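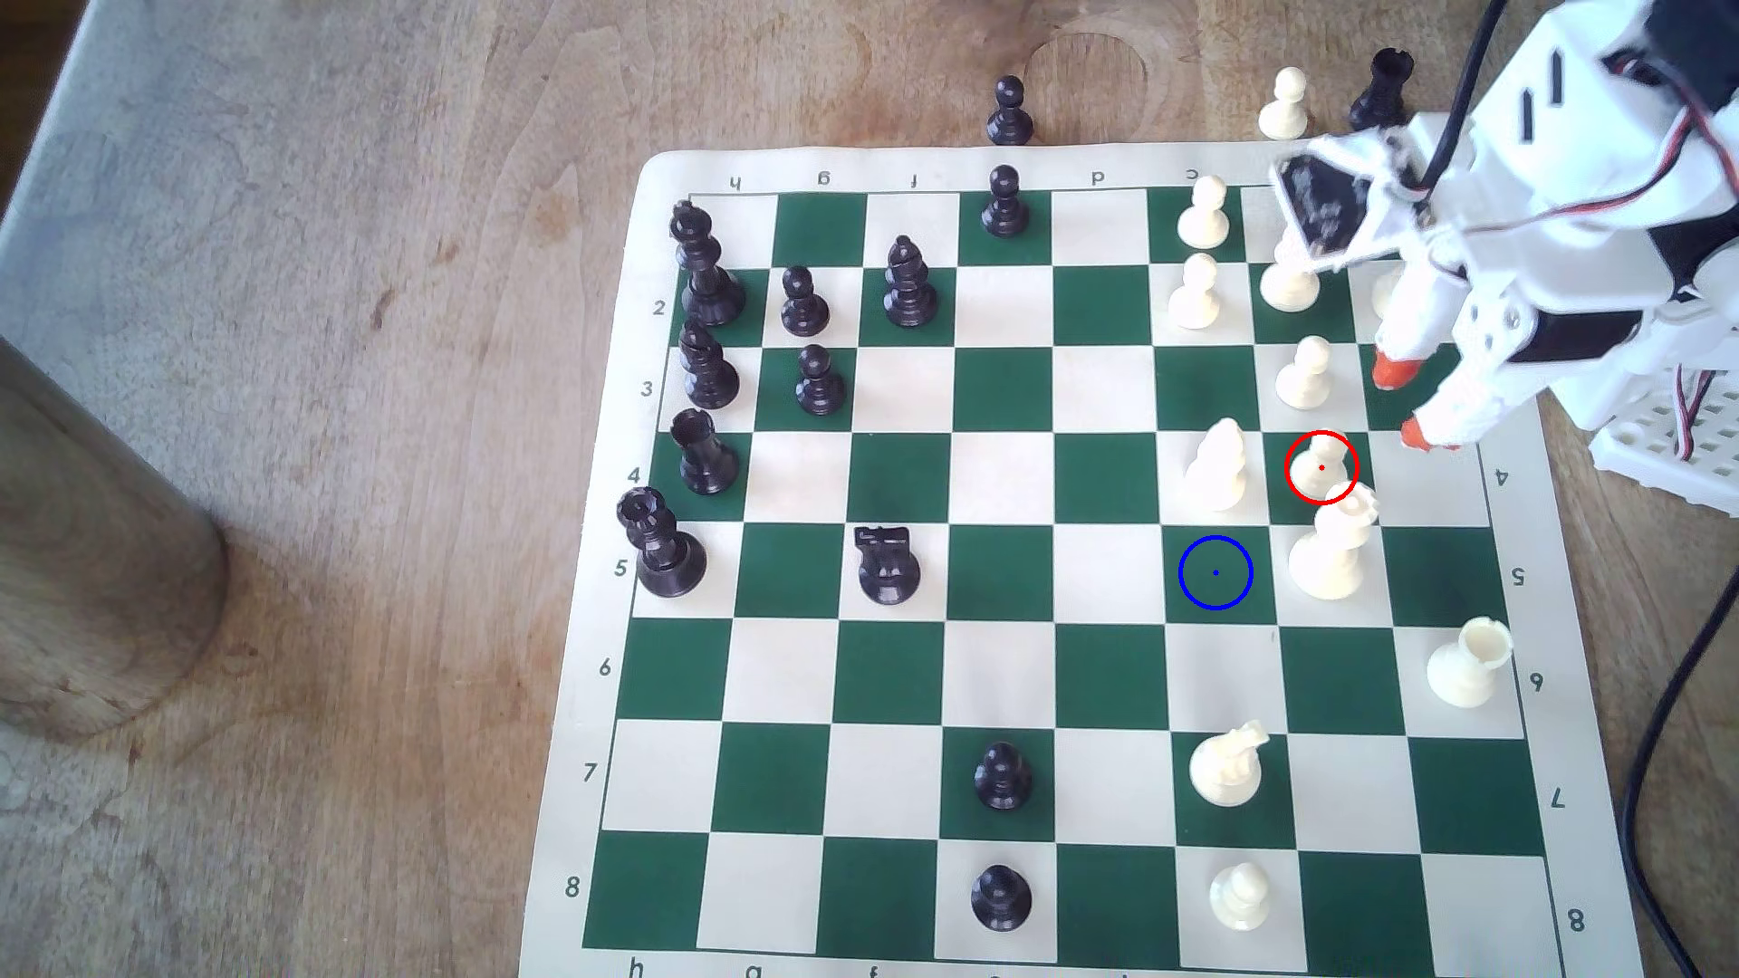

Figure 1. The roll-up board on the table, with letters and numbers printed in the border.

Finding Your Square: Learning to Read a Chessboard
Olaia Pacheco
Wikton School, Grirville

Why I picked this

My cousins in Hallembridge play chess every weekend and shout out squares like "g4!" while I'm still looking for the g. I wanted to know how much the printed letters and numbers really help a beginner, and whether you stop needing them after a while. (I also wanted an excuse to play a lot of chess in May, and it worked great.)

The board and pieces

I chose a roll-up board because that's what our chess club uses. It has green and light squares and a pale border with dark lettering. The letters name the files and the numbers name the ranks, so each square gets one of each. The pieces are the usual tall-king kind. In Figure 1 you can tell the black king by the cross on top and the bishop by its slot, and once you know those two the rest come quickly.

What we did

Classmates who had never played took turns in pairs. One person read a square from a card and the other put a fingertip on it. We did 100 squares with the border showing. Then we covered the border with strips of paper and did the same cards again, shuffled. The whole thing took 3 lunch periods.

What we found

With the border showing, 85 of the 100 squares were right the first time. Nearly all the misses were on the side where black sits, where the numbers run the other way from what a new player expects. With the border covered, people slowed down a lot, but several worked out that a1 is a dark corner and started from there. I loved watching that happen!

Side views and top views

We also talked about where to look from. From a chair, a tall queen or king can hide the square behind it, and you have to lean over to check. From straight above, the squares are much easier to follow, but an upright pawn is mostly a round head. A piece lying down is the opposite: the knight on its side in Figure 2 shows its mane and its whole horse profile.

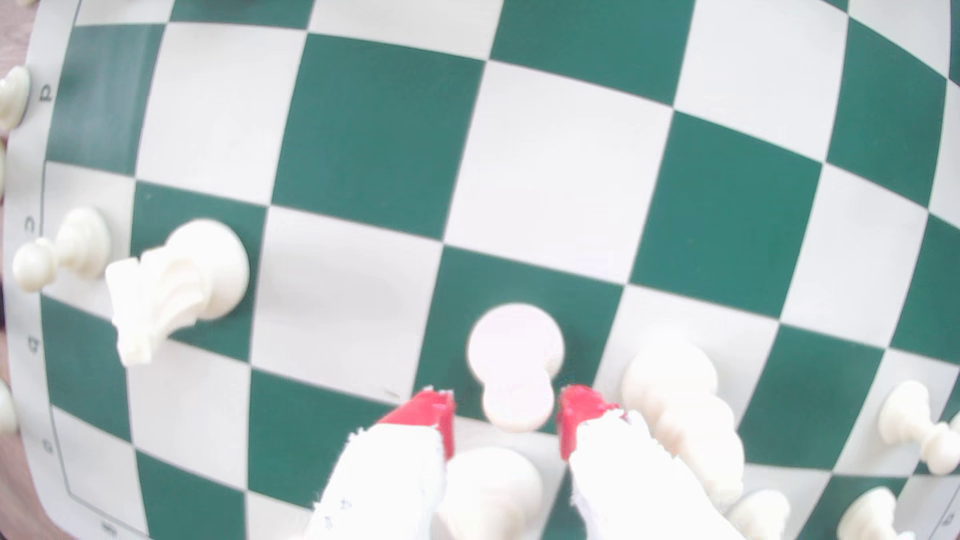 What I would change

I would use more cards for the middle of the board, where there's no corner nearby to start from. I would also test the Ryu method, which has you learn one file per day, against just playing games. My guess is that the games would win. The cards and paper strips are in the club drawer for anyone who wants to try the test on their own family.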